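4 Running the glove station on a visitor day

This section covers the glove station only. For the arm platform, see section 3. For the reception desk and sign-in sheets, see the Nokesard building guide.

Last revised November 22, 2025, by Yufang Xia.

4.1 Before the doors open

1. Switch on the station laptop and log in with the visitor account. Do not use a staff account, as the screen can be seen from the sofa.

2. Open the Sunell recorder and load the profile named "open day." The practice profile left over from April saves to the wrong folder and should not be used.

3. Connect the glove cable to the laptop before you turn on tracking. If you do it in the other order, the recorder shows error 702 and has to be restarted.

4. Check that both marker cubes show as green in the recorder. A cube that stays gray is usually turned too far from the camera. Turn it a little and wait.

5. Wipe the inside of the glove cuff and leave it open on the table.

Note: The arm platform stays in hold mode during glove sessions. Its switch is checked by the person running section 3, and you should hear them say "hold" before the first visitor sits down.

4.2 Seating the visitor

1. Ask whether the visitor has a skin allergy or a sore wrist. If so, offer them the seat by the operator and let them watch a recording.

2. Have them sit at the near edge of the table, facing the platform.

3. Fit the glove on the right hand. Close the wrist strap first, then the fingers. The cube must sit flat on the back of the hand.

4. Run the cable away from the visitor's body.

Caution: Do not let a visitor stand up with the glove on. The cable is short and the plug on the Vonwood adapter breaks easily. The glove comes off first, every time.

4.3 Calibration

1. Ask the visitor to lay the gloved hand flat, palm down, and hold still until the recorder beeps.

2. Ask for a closed fist, then an open hand. Repeat if the finger lines on the screen lag behind.

3. If calibration fails 3 times in a row, take the glove off and start again from 4.2, step 3.

4.4 The arranging task

The visitor handles the flowers and the display pieces at their own pace. Use the artificial flowers only. Real stems leave water on the glove.

1. Press Record and say "go ahead."

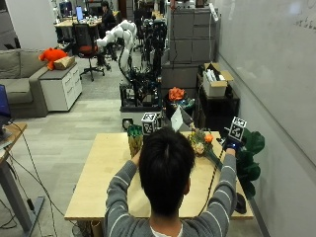

2. Let the visitor use both hands. Only the right one is tracked, but people move more naturally when the left is free to hold something steady.

3. Do not reach across the table while recording. A second hand near the cube spoils the take.

4. Press Stop when the visitor puts everything down, or after 2 minutes.

5. Play the take back on the laptop. Most visitors want to see the hand model move, so leave time for it.

4.5 Saving and resetting

Name each take with the session number from the sign-in sheet, for example "visit 187." Leave personal names out of the file name. Put the flowers back where the next visitor can reach them, and report bent stems or loose blooms to the Zheng parts desk at the end of the day.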